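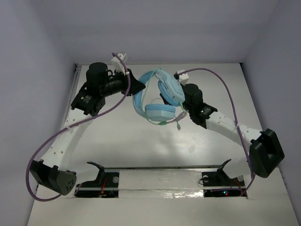
Light blue over-ear pair, ribbed cushions.

1/ Spent the week on ear cushions and passive isolation. Notes follow for anyone replacing pads on closed headphones. Long thread, mute as needed.

2/ Terms first. Passive isolation is what the cup and pad block with no electronics involved. Noise canceling is a separate system and mostly works on low frequencies. A bad seal hurts both.

3/ The seal is the weak point at low frequencies. A small leak under the pad behaves like a vent. Bass goes out, engine rumble comes in. Above 1000 Hz the same leak matters much less, and pad material and cup wall start to dominate.

4/ Glasses are the most common leak. The temple arm lifts the pad off the skin just ahead of the ear and again behind it. Thin arms under soft foam: small loss. Thick arms under firm foam: you can hear it without any equipment.

5/ My setup, for the people who will ask: flat plate coupler, one measurement mic flush with the plate, pink noise from a single speaker, three reseats per pad, averaged. A flat plate has no jaw and no hair, so read everything here as best case.

6/ Pads tested: the stock set, Warano velour, Warano sheepskin, Grarnivari hybrid (fabric face, synthetic leather sides). Same closed headphone throughout, same clamp setting.

7/ Velour leaks. Expected, the face is porous. Below 200 Hz it was the worst of the four by a clear margin. It was also the only one I wore for a full afternoon without taking it off.

8/ Sheepskin sealed best at every low band. The hybrid landed between sheepskin and stock up to 395 Hz, then tracked stock closely. I would not pay extra for that difference alone.

9/ Pad depth changes tuning as well as comfort. A deeper pad moves the driver away from the ear and changes the volume of air in front of it. If new pads made your headphones sound thin, check depth and seal before blaming the driver.

10/ Clamp force. Bending the headband to loosen it is popular advice. It does reduce pressure, and it also tilts the cups, so the lower edge of the pad tends to lift first. Do it in small steps and listen to a steady low tone after each one.

11/ Lakmal Selvanayagam pointed out that foam stiffness drifts with temperature and that my garage is not a lab. Correct on both counts. I reran stock and velour indoors. The order held, the gap narrowed slightly.

12/ Aging: my oldest set has 900 hours on it by my log. The foam no longer returns to full height and the outer skin is cracking at the inner seam. Isolation dropped mainly in the low bands, same pattern as a leak.

13/ Cleaning. Damp cloth, mild soap, air dry. Alcohol wipes dry out synthetic leather. Velour can be hand washed if the pad comes off the cup – let it dry completely before refitting.

14/ Not tested yet: Jayawardena gel pads and the Ellum perforated set. Both are on order. Results in August if shipping cooperates.

15/ Raw sweeps are in the usual folder, one file per reseat. The second velour file has a truck in it. Use the other two.

26 Jul 2024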